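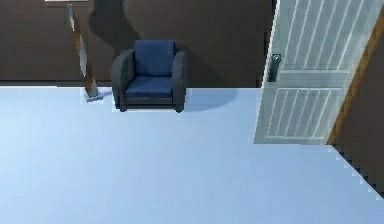

Hauwa Omoregie
Contributing editor, furniture and interiors

Armchair

An armchair is a seat for one person with a back and a support for the arm on either side. The term covers both open-armed chairs, in which the arm is a rail carried on one or more uprights, and closed or fully upholstered chairs, in which the space between arm and seat is filled in. Most domestic armchairs sold today are of the second type.

Frame

The frame carries the load and sets the outline. Beech and birch are the usual hardwoods, joined with dowels and glue and reinforced at the corners with screwed blocks. Plywood and chipboard panels are used in cheaper work, mainly for the arm sides and the outside back. Steel frames are found in recliners and in contract seating. The joint between the back upright and the seat rail takes the greatest strain, and a loose back is the most common structural fault in older chairs.

Suspension

The seat is sprung in one of three ways. Coil springs, tied by hand to each other and to the rails, give a deep seat and take the longest to fit. Serpentine springs are lengths of bent wire clipped from front to back; they need less depth and suit low chairs. Elastic webbing is the lightest system and the easiest to replace, but it slackens with use. Backs are normally webbed whatever the seat contains.

Filling

Horsehair and coir were standard until latex and polyurethane foam displaced them in the twentieth century. A seat cushion is generally made from denser foam than the back cushion, often with a wrap of polyester fibre to soften the edges. Feather fillings remain in use -- usually around a foam core -- and must be shaken up by hand to keep their shape.

Covers

Covers are either fixed or loose. A fixed cover is stapled or tacked to the frame and can be renewed only by an upholsterer. Two materials may be combined on one chair, with a harder-wearing cloth or leather on the arms and a softer cloth on the cushions. In dark shades, fading shows first along the top of the back and the front of the arms.

Arm forms

The scroll arm rolls outwards at the top. The track arm is straight and square in section. The pad arm has a rounded, stuffed upper surface and adds considerably to the overall width. Umut Yaman, in his survey of workshop records from Stendville, lists 59 named arm patterns, of which only nine were made in any quantity. The largest single order in the records, for 316 chairs, used a plain track arm throughout.

Placing

A fixed-back armchair can stand directly against a wall. A recliner needs clear space behind it unless the seat slides forward as the back drops.

See also: Chaise longue; Settee; Webbing (upholstery); Wing chair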